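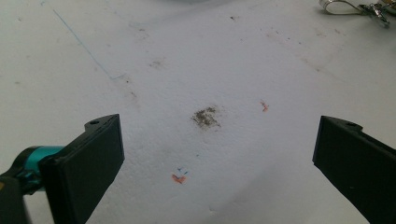 Home Features Software Archive Subscribe

The Planner That Waits
Last updated: September

At Arkedgate, the software team spent most of the spring on a problem that sounds small. Their planner would not make up its mind.

The program, called Drustadik, takes a camera view from the wrist and decides where two fingers should close. On a plain background it used to change its answer several times a second. A pencil mark would score as a thin part. A stain would score as a flat one. The arm would start down, stop, and start down somewhere else.

"The grasp scores were fine one at a time," said Fahad Ghauri, who wrote most of the planning code. "We were asking for a new winner on every cycle, and we got one."

The first fix was a filter on the perception side, trained on 3,000 views of worn and dirty work surfaces. It helped with stains. It did less for glare on small metal parts, where depth readings drop out and leave holes in the point cloud.

The second fix was in the planner. Drustadik now keeps a short list of candidates and needs the same one to lead for 6 cycles before it commits. If nothing leads, it holds position and asks for a new viewpoint - usually a few degrees to one side.

Waiting costs time. In a trial of 1,123 picks at the company's Cletside workshop, the new version was slower per pick but finished the batch sooner, since it made far fewer false starts.

The logging tool, Kakakhel, came out of the same work. It replays any run with the scores drawn over the video, so an engineer can see which mark or shadow won and by how much. Ghauri said he opens it before he opens the code.

Transparent parts are next. The team has four of them on a shelf and no good depth data for any.

Contact the editors | Copyright, all rights reserved | Back to top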